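From: Debashish Sivakumar
To: bench-practice list
Date: Oct 8, 2019
Subject: Re: [bench-practice] draft 3, section on reach and table layout

Hi all,

Sorry for the silence, I've been up at Indanmont with a laptop that hates the wifi there. I did read the whole of draft 3 on the train though, and most of it I'm very happy with (the bit on naming log files is lovely, whoever wrote that should do the rest). It's the table layout section I want to grumble about. Two views of the kitchen table, so we're all arguing over the same clutter: 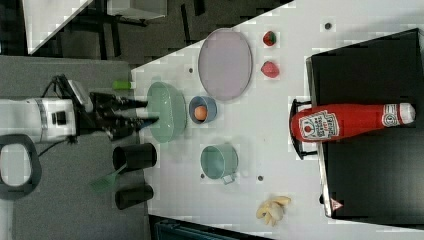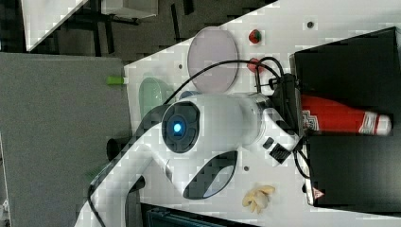
Kitchen table, arm and gripper among the props, ketchup bottle lying at the black unit in both.

Right, on to the draft. Cestenix wrote:

> 4.2 Before each run the operator shall confirm that all objects lie
> wholly within the marked working area and that no object overhangs
> the edge of the table.
>
> 4.3 Objects shall not be placed on or against fixed equipment unless
> the task sheet says so.
>
> 4.4 The operator shall keep the cable clear of the gripper at all
> times.
>
> We think these three are plain enough to go in as they stand. If
> anyone has a case where they don't work, please say so now and not
> after the vote. We would also like a view on whether 4.2 needs a
> figure for the distance from the edge.

Well, I have a case for each of them!

4.2 first. I like the idea, I really do. But "marked working area" assumes somebody has marked one, and on a plain white top like ours you're going by eye. Look at the little green cylinder in the second picture, lying on its side and poking out a bit past the table edge. Under the draft wording that's a stop, put it back, start again. Fine by me before a run. But what about in the middle of one? The draft says "before each run" and then never mentions it again, so an object could creep to the edge and drop off, and you'd have followed the rule perfectly. Can we add a line saying that anything over the edge during a run gets noted in the log, and anything that lands on the floor ends the run? Kaewsai already do it that way and they seem to live with it all right.

As for a figure, please no. Last year we tried a fixed margin and what we got was people bending over the table with a ruler, inside the reach of the arm, which is the very last place I want a head. "Clear of the edge, judged from the operator's position" would do me.

And while I'm on that, round things. A cup or a tube on its side can roll, a plate mostly can't, and the draft treats them all the same. I'd have a sentence asking people to turn anything that could roll so that it would roll along the table and stay on it. It takes no time and saves a lot of crawling about.

4.3 is the one I'd fight over. "On or against fixed equipment unless the task sheet says so" sounds sensible until you try doing any kitchen task at all. Half of what we want an arm to learn is picking things off a hob or putting things down next to one. Our ketchup bottle lies across the black stove unit in the first picture, and in the second the gripper is right up against the black box with the bottle just beyond it. If every sheet has to say "yes, the bottle may touch the stove", people will paste that line into all of them and stop reading it. We've been there before: Clusico had 802 sheets in their shared folder when I last looked and the safety box was word for word the same in every one I opened.

What I'd prefer is to split it in two:

4.3a Objects may be placed on or against fixed equipment that is switched off and cannot be switched on during the run.

4.3b Where the gripper itself is expected to touch fixed equipment, the task sheet says so and gives the force limit in use.

The second one matters more, to my mind. A bottle touching a stove is neither here nor there. A gripper leaning on it is another matter, and I want the person standing by to know beforehand if that's part of the plan. Also, there's a red and white warning triangle on that unit and the draft has nothing to say about stickers. I'd like a short line that warning labels on equipment must stay readable from the operator's side, and aren't to be covered with tape or props. Does anyone object?

4.4, the cable. "Clear of the gripper at all times" can't be met by anybody whose gripper has a cable going to it. Have a look at that big loop in the second picture, going from the upper part of the arm over to the gripper. The cable has to end up there, that's where it plugs in. I think what Cestenix are after is that the cable shouldn't get between the fingers, shouldn't drag over the props and shouldn't pull tight at full stretch. So let's say those things. I'd add that you drive the arm slowly through its full reach once after any change to the cable and watch the loop the whole way. We had one catch on a table leg in the spring and it was a very dull afternoon with a soldering iron.

Two small ones while I have the pen out:

Section 2 still points to "form 1109", and that form was dropped when we merged the two checklists. Could whoever holds the master copy take it out?

The review date. The draft says 2021. I could live with that for the general part, but the layout section is going to need looking at well before then, at the rate people are adding props. Could we have a separate date for section 4?

I'm happy to write up 4.2 to 4.4 with the changes above and send them round, so long as nobody minds my commas. If you hate the 4.3 split, shout before I start typing. And if somebody from Kaewsai could paste their floor rule in a reply, word for word, I'll borrow it instead of making up a worse one.

I'm back at my desk for the rest of October, so replies should be quicker than this one was.

Cheers,
Debashish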